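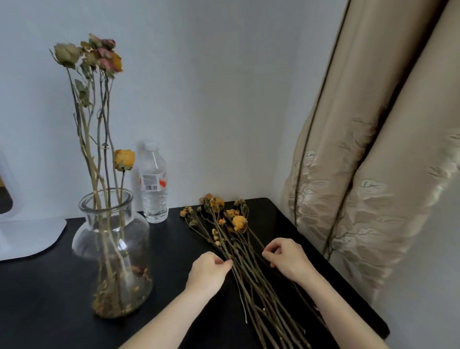
Joaquín Ledesma wrote to me that his roses always turn brown before they are dry, and he asked if the fault is in the flowers or in his kitchen. I think it is the kitchen. He hangs them over the stove, where there is steam every evening, and a rose that takes back moisture each night will lose its color.

Guides > House and Garden > Drying Roses at Home

I live in Pellby, in an old house with a dry attic, and I have dried roses there every summer since we moved. My method is slow and it does not cost money. If you have an attic, a closet or a hallway without much light, you can do the same.

When to cut

Cut the roses in the late morning, when the dew is gone. Do not cut after rain, even if the flowers look dry from outside, because water stays between the petals. In July I wait two dry days before I take the scissors.

Choose flowers that are half open. A rose that is fully open will drop its petals when it dries, and a very tight bud stays hard and small like a nut. I like to have a few buds anyway, for variety. Yellow and orange roses keep their color quite well. Dark red goes almost black, and white becomes the color of weak tea.

Preparing the stems

Remove the leaves from the lower part of the stem. You can leave a few near the flower, but they become fragile and most of them will fall later. Take off the big thorns also, by pressing them to the side with your thumb. Leave the stems longer than you need. It is easy to shorten them afterward.

Make small bundles. I used to tie 19 roses together and the ones in the middle got mold. Now I put four in a bundle and tie them with a rubber band. A string becomes loose when the stems shrink, and then one morning you find the roses on the floor.

Hanging

Hang the bundles with the heads down, with a hand's width of space between them. The place must be dark, dry and with some air moving. Light is the biggest enemy of color — more than heat, in my experience. A hook, a nail or a clothes hanger is enough. I have a wooden rack that I bought at the Escobedo market, but it is not better than the hanger, only prettier.

My attic stays near 25 degrees Celsius in summer and the roses need two weeks, sometimes a little more. To test them, bend a stem gently near the end. If it snaps, the rose is ready. If it bends, hang it again. Check also the green part under the flower, which is the last to dry. If you put them away too early they will get soft and smell bad.

Dardo Domínguez dries his in a box with silica gel, and I admit that the shape is nicer. But he can do only a few at a time, and the gel must be heated in the oven before he uses it again.

Arranging

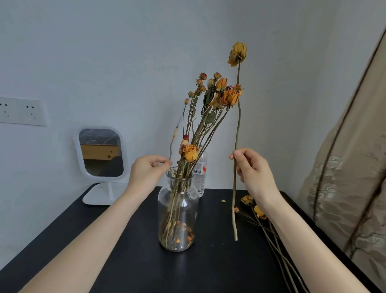

Dried roses going into a glass jar, one stem at a time.

Do not put water in the jar. It sounds obvious, but my aunt did it twice. Start with the shorter stems and let them cross each other inside, so they hold the taller ones. Hold each rose by the stem, never by the head. If a stem is too weak, you can tie it to a piece of thin wire, or to the stem of some other plant.

Keeping them

Keep the arrangement away from the window and out of the bathroom. For dust, use a hair dryer on the cold and lowest setting, from an arm's length. Some people spray hair lacquer on the petals. I tried it one year and the dust stuck to it, so I stopped.

Mine look good until the next summer, and after that I put them in the compost and begin again.

Last updated: 2020-12-28

We use cookies to remember your settings and to count visits. By continuing to read this site you accept our cookie policy. Accept | Manage settings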